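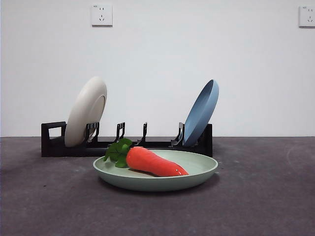

The cell at Gritari, night shift, 30th October

So the Tondent had gone stupid again, and I was the one with the key to the cabinet.

It was a good arm, I'd always stuck up for it, but ever since they swapped its wrist it had been setting things down just a hair to the left. You'd hear it from the break room (a little tick of plastic on plastic, then the long beep), and somebody would yell my name, and off I'd go with my flashlight and my cold coffee.

I laid out the test the way I like it. Cream plate in the rack by the loop, blue one at the other end, green one flat out front with the toy carrot in it. The carrot has to go out first, then the green plate goes into a middle slot. That's the whole job! My niece could do it in her sleep.

The Vasiliauskas manual wants you to re-zero joint 3 before you touch anything else, and I did, and then I loosened the 2 clamp screws on the wrist and felt it. Play. A tiny bit of wobble, like a tooth when you're six. The shim was in backwards. I said a word I won't type and flipped it over, then snugged everything up again with the short wrench, the long one having gone off to Nirkotine in November last year and never come home.

"Okay, sweetheart," I told it, and I brushed my sleeve over the start button for luck.

Program 58 came up on the pendant. I stepped back behind the yellow line, and the brakes let go with that sigh they do, and I found I was holding my breath along with it.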